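To: Lidlow home automation list
Subject: Re: Re: can any of these things do chores yet?
Date: 10 March 2025

On the Lidlow list, somebody wrote:

> I keep seeing clips of robots folding towels and loading
> dishwashers and my sister is convinced she'll have one by June.
> I say they can't even make a vinaigrette. Has anyone here had
> their hands on one doing real kitchen stuff, with no cuts in
> the video?

Well, I'd tell your sister to keep her dish gloves! But I think you're a little hard on the vinaigrette.

I've been helping out with pouring at Winard since last summer (unpaid, unless you count the coffee) and pouring is a great chore to argue about, since we all do it half asleep. You tip the bottle, you watch the stream, you stop a hair early because you know there's more coming. An arm has to get every bit of that from somewhere. We put a kitchen scale under the cup and let the number say whether it went well, because people will forgive a machine anything if it moves smoothly.

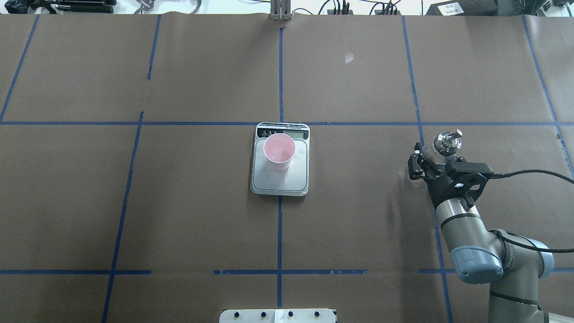 Our last long stretch was 30 pours and 27 of them landed close enough that I'd have eaten the salad. The other three were a mess, and all in the same way — it kept tipping after the target weight because the scale reading lags a bit behind the liquid. You and I never wait for the number. We just know. I've tried to explain "we just know" to the guy who writes the control code and he gave me a look I probably deserved.

Now the catch, and I think this is what you were really asking. Those were pours with a cup and a bottle it had met before. Swap in a squeeze bottle, or one of those olive oil tins with the pop-up spout, and you're back to square one for a week or two. My kitchen has nine kinds of bottle in it and I'm not even a fancy cook.

The Tarawneh bakery supply place has had better luck on the shop floor, from what I hear. Same size tub, same spot, all shift long, and a person nearby to clean up. That I believe. The Arum demo with the towels I don't, or at least I'd like to see it with my towels, straight out of the dryer with a sock stuck inside.

So put me down for yes in a shop, if the job holds still, and no at home for a good while yet. If anyone has tried one on thick stuff like honey or molasses, please write back, even if it went badly. Especially then! I have a pile of notes on drips I'd happily trade.

> Also, do they clean up after themselves?

Ha. No. I do the wiping.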